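Subject: Re: [arm-users] right arm drops out near table height
List: arm-users at Nadholm
Sent: April, 16:49

Replying on list so the Lemness people get it as well.

> We still see the right arm stop by itself during the tabletop tasks. It
> happens low down, when the gripper is a few centimeters above the surface
> or already closing on something. The left arm is fine. After the stop the
> controller reports a reflex and we have to clear it by hand. Twice the
> gripper opened on recovery and dropped what it was holding. Is this the
> same problem Chong reported in February, and is there a fix yet? We would
> like to know if it is safe to go on working next to it.

It is the same symptom, but I don't think it is the same cause. The Chong fault was a bad network switch. They lost packets at any arm height, and replacing the switch ended it. Yours only shows up low, and so does ours.

We ran the pick task on the right arm until we had 19 stops logged. Of those, 15 came in the last part of the descent, with the wrist pitched forward. The other four came on the way back up, just after the gripper closed. No stops at all in the upper half of the workspace. The communication success rate stayed normal right up to the stop in every log, so I have ruled out the network for our setup.

What does line up is the external force estimate. It starts to drift before there is any contact, and it drifts more the further down the arm goes. There are two things that could do this, and we seem to have both.

First, the payload setting. The mass and center of mass in our config were left over from the old fingers. The controller was subtracting the wrong weight, and the error depends on the wrist angle. Check yours before you do anything else. The file that came with the Himenside package has the old values in it, so if you copied it you have them too.

Second, the cable. The gripper cable was tied too short at the upper clip. With the arm high it hangs slack. With the arm low it goes tight and pulls on the wrist, and the controller reads that as a push. I could reproduce it by guiding the arm down by hand and watching the force value climb.
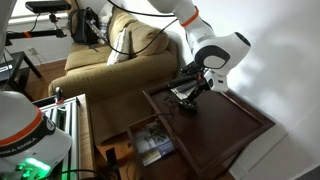 With the payload corrected and the cable retied with more slack, we got 2 stops in 49 descents. Both were real contacts with the tabletop and should have stopped the arm. Please don't raise the collision thresholds to get rid of the drops. Somebody here did that for an afternoon and the arm pressed on the table hard enough to shift it before it tripped. I have put the thresholds back to the defaults and made the config read-only.

On the gripper opening: that is our recovery script, not the firmware. It sends a homing command after clearing the error, and homing opens the fingers. I have taken that line out on our branch. Until you have done the same, keep your hands out from under the gripper when you clear a reflex, and don't use anything heavy or breakable as a test object.

As for working next to it - I would say no, not until you have checked the payload and the cable and run a set of descents with someone on the stop button and no one inside reach. The left arm can stay in use if the right one is parked and locked.

I still can't explain why one of the four upward stops has no drift before it. If anyone has a log like that, send it with the config file attached. Logs without the config are not much use to me.

--
Nadholm robot lab, arm maintenance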